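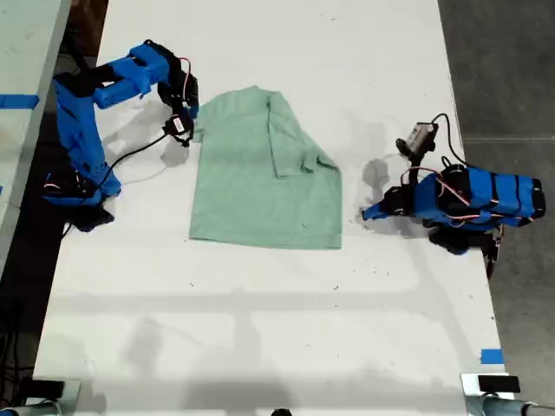
Page 2 of 15

Potmont Home Forum > Laundry & Closets > Folding vs. hanging tees

mapleside_kt
OK so I read all of page 1 and I'm still on team fold. I hung everything for a year after we moved and every single one of my tees got those little shoulder bumps. Every one! I bought the fancy velvet hangers from Kaltico and it made no difference, except now I can't slide anything along the rod.

drawerful
Same here with the bumps. I went back to sleeves in first, then the sides, then up from the hem. My mom taught me that way and I can do a basket during one TV show.

gus_on_9th
You're using hangers that are too wide. Get the kid size ones for anything soft and the bumps go away. I have 39 shirts on one rod (yes I have a problem) and I can see all of them. When I folded, I wore the top four and forgot I owned the rest.

mapleside_kt
Kid hangers?? Mine would slide right off, I have neck holes like a mixing bowl. But I'll try it on a couple.

pinwheel88
The seeing-everything problem is solved if you stand them on edge in the drawer like files. I was a skeptic and now I've done my husband's side too. He hasn't said anything but he hasn't wrecked it either, so I'm calling that a win.

gus_on_9th
Tried it. Pull out three and the rest of the row flops over. Then you need dividers, then you need a deeper drawer - it's a whole hobby.

pinwheel88
You need to pack them tighter! Or stick a shoebox lid in the gap. I've never bought a divider in my life.

drawerful
Can we talk about folding boards? My sister has the Yeom one and swears by it. I used hers at Christmas and it was slower than my hands, plus anything long sleeved comes out lopsided.

tubsock_terry
I love my board, fight me. 100% cotton tees come out perfect every time. The thin stretchy stuff is hopeless, but it's hopeless by hand too. I roll those.

mapleside_kt
Rolling gives me wrinkles right across the belly. Is that just me?

tubsock_terry
Let them cool all the way before you roll. I used to go straight from the dryer and had the same thing.

gus_on_9th
Or hang them :)

drawerful
Gus please.

pinwheel88
Different question while you're all here, has anyone tried the Caltow drawer units? Mine are sagging in the middle and I want something deep enough for sweaters in March when everything gets switched over.

tubsock_terry
I have the tall one. Drawers are deep enough for sweaters, but the bottom one sticks when it's humid. I rubbed a candle on the runners and it's been OK.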